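件名: Re: [sim-data] 流し台シーンの収集について
差出人: Chaltu Negash
日付: 2019年7月15日(月)

Naylorさん、皆さん

Negashです。返信が遅くなりました。

Declan Naylor さんは書きました:
> Nadikの流し台シーンですが、皿を扱う例が足りません。
> 今の1003件のうち、皿が右の槽にあるものは20件だけです。
> 追加で録れますか。あと、手先の表示は球のままですか。

追加分は今週録ります。右の槽に皿を置いた初期配置を8通り用意しました。目標は合計1730件です。

手先は赤い球のままです。アームは描画していません。球が手前に来ると皿の縁に重なるので、画像だけで皿の位置を推定する人は注意してください。

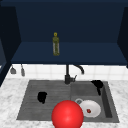
図1 流し台シーン。赤い球が手先の位置、右の槽に白い皿。

皿の上の小さな赤い物は残しました。球と色が近いため、色だけで手先を切り出す前処理は使わないでください。手先の座標は各ステップのログに入っています。

棚の瓶と蛇口は、今回の課題では動かす対象に含めません。操作中に瓶に触れた試行は、成功扱いにせず別フォルダに移してください。途中でやり直した試行も同様です。

Furnivalさん(Nigelさんのほう)、指示文の表記は「皿を取る」で統一してよいでしょうか。Plivau側の読み込みでは「お皿」が別の語として扱われます。

Negash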